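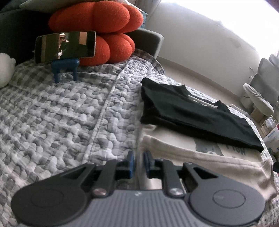

Granusum Bill Tracker, Statehouse Edition
Maker: Zisteck
Type: Bill tracking and alert service, web and email
Price: $2,000 a year, five seats
Coverage: 14 state legislatures, no Congress
Trial: Yes, card required
Our rating: Buy only if you already know what you're watching for

Overview

Granusum is sold as a way to "never be surprised by a vote again." We would like to meet the person who has worked a statehouse and believes that. Votes get surprising when two leaders step into a hallway and come back with a different bill, and no software sits in that hallway. What Granusum does is read the public bill pages, notice when something on them has changed, and send you a note. It does this fairly well. Whether it's worth $2,000 depends on how many bills you follow and how much you mind checking them yourself, and Zisteck's sales pages are not much help in working that out.

What you get

A list of bills matched to words you choose. A page for each bill with sponsors, status, text and past votes. Email alerts, sent as changes happen or once a day. A side-by-side view of two versions of the same bill. A calendar of hearings. A "passage score" from 0 to 100, on which more below.

Keyword matching

Dima Sfeir set up the account we used and loaded it with the words a small police-reform group would care about: use of force, no-knock, body camera, misconduct records, immunity. The first pull came back with 653 bills. A good share of those had nothing to do with policing. "Immunity" brought in school vaccine rules and a bill on ski resort liability. "Use of force" matched a line about pressure valves.

You can narrow this with exclusions, and we did, but it took most of a day, and you have to be careful. An exclusion for "vaccine" will also hide a long omnibus bill that mentions vaccines on one page and police records on another. Granusum doesn't warn you about this. The help page says the matching "learns your priorities." We marked bills as not relevant for the whole of the trial and saw no sign of it learning anything.

Alerts

The instant alerts are quick when the state's own site is quick. When the state posts late, Granusum is late too, and you can't tell from the alert which one you're dealing with. The time stamp shows when Zisteck picked up the change. We'd want to see the time of the action itself next to it.

Amendments are the bigger worry. In several of the covered states, a floor amendment isn't posted as text until after the vote. Granusum shows the old version in the meantime with no note that something newer exists. If you send a member a letter quoting section 4, and section 4 was struck an hour ago, that's your name on the letter.

The daily digest is better than the instant alerts for most people. It's plain, it's short, and it puts hearings first.

Comparing versions

This is the part worth paying for. The side-by-side view catches moved paragraphs and shows them as moved, where cheaper tools show a block of red and a block of green and leave you to figure it out. Munther Khasawneh, who has drafted amendments for a living, tried to fool it by swapping definitions between sections and it kept up. It still counts a change from "shall" to "may" as a minor edit. We wouldn't call that minor, and you should turn off the "hide minor edits" setting before you do anything else. It's on when you open the account. 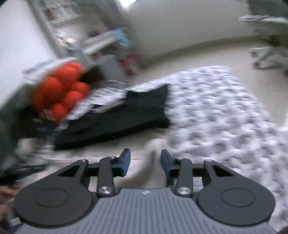
Hand-held gripper with a gray ribbed housing and black fingers.

The passage score

Every bill gets a number that is supposed to tell you how likely it is to become law. Zisteck says the score draws on sponsors, party control, timing and past results. It won't say how much each one counts, and it hasn't published how the scores did in past sessions. We asked twice. The second answer was a link to the page that had led us to ask.

Most bills die. A tool that gave every bill a 3 would be right most of the time and would look very smart on a chart. The ones you need help with are the close ones, and on those we saw the score sit still at 60 through a failed procedural vote, a threatened walkout and a rewrite. Ignore it, and please don't put it in a memo to your board.

Support

Email only at this price. Replies came the next working day and were polite. Phone support comes with the higher plan, whose price is not listed. In our experience an unlisted price is a price that depends on how worried you sound.

Contract terms to read first

The plan renews by itself for a full year, and notice to cancel has to reach them 60 days before the end date. If you sign up in June, that deadline falls while many legislatures are home and you've stopped thinking about bills. Your notes and tags can be exported, but only as a PDF. The vote histories can't be exported at all.

What else to look at

Sydorenko makes a plainer tracker with no score and a weaker compare view. It exports to a spreadsheet and bills by the month, so you can drop it between sessions. If you follow one state and a handful of bills, your legislature's own free email list may do the job. Raed Awwad used nothing else for years at Renusdale and says he missed one hearing, which had been moved with no notice to anyone.

Questions about this listing go to Afaf Dabbas at the equipment desk. We don't take a fee from Zisteck or Sydorenko.

Listing last checked: 12 November 2023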